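Notebook, Stustness project, snack box
April 23, 2024

Mixed snack carton, sorting and packing. Continues the list I began in January with the tea tins. Everything went out on the zigzag cloth in one heap and was packed from there. Same carton throughout, flaps open.

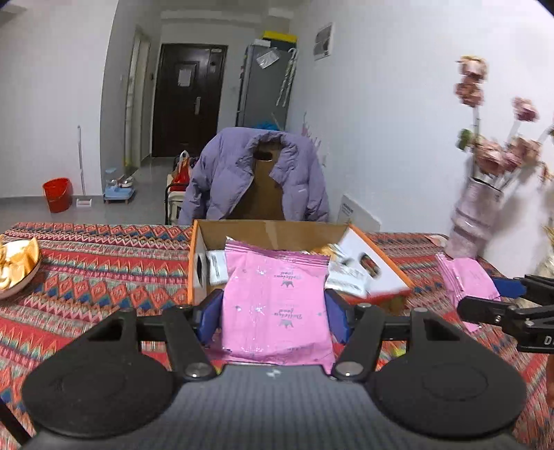

Pink packet, held upright at the open box.

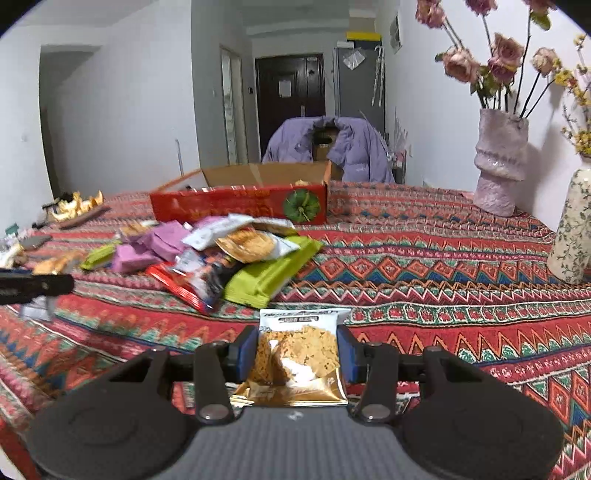 Small gold-and-white packet with the clear window.
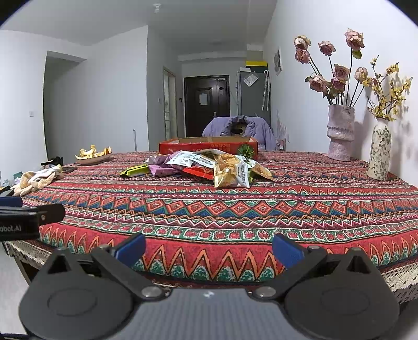 Packet notes

Pink, glossy, sealed. Crimped seam across the top, print says "Delicious food" with a little crown. It went by its two edges. Film is creased all over, so the width you get depends on how far the contents have slid to one end. Shake it level first. Upside down doesn't matter for packing but it does for the label check, so turn it before it goes in.

Gold and white, clear window, crumbly pieces inside. Easy to crush. Treat like the biscuits and keep it for the top layer. The foil end is slick.

Clear bag with the round golden biscuit. One biscuit, plenty of spare bag. Take it by the biscuit and the bag follows. Took it by the corner once and it swung into the side of the box.

Gold crinkled bags. These stand up by themselves if the base is pressed out a little. Good for the back row.

Flat ones (the lime-green and similar). They slide under the others and you lose them. Pull them out to the side before starting on the heap.

Packing order used

1. Flat packets on the bottom, overlapping.
2. Gold bags standing along the back wall.
3. Pink and lilac packets on edge in front of them.
4. Small packets into whatever gaps are left.
5. Biscuits and the crumbly ones last.

First try was the other way around, small ones at the bottom, and the flaps wouldn't meet by 3 cm. With the order above they met with light pressure. Second packing took 17 minutes including the label check. Would like it shorter, but most of the time went on untangling the heap.

The box

Handle holes in the ends are big enough for a small bar to work its way out when the carton is tilted. Put something wide against each one. Side panels lean outward once the flaps are open, so the opening looks roomier than the bottom is. Measure at the bottom.

The cloth

Good grip, nothing slides on it. The trouble is the pattern. Red and green packets are hard to pick out against it at a glance, and I went over the same patch twice looking for a small green bar. Plain sheet next time if Zastholm can spare one. The Janbridge bench sheet is too short, it stops at 73 cm.

Losses

One pack of crumbly pieces badly broken, set aside. One seam split on a white wrapper, taped and marked. Neither goes in the Janjua count.

To do

Redo the order with the carton on its side and see if the back row holds.
Weigh the closed carton before and after.
Cut 40 blank labels, the old ones peel off foil.
Buy wider tape.
Clear the wrappers and crumbs off the cloth and shake it out before anyone else uses it.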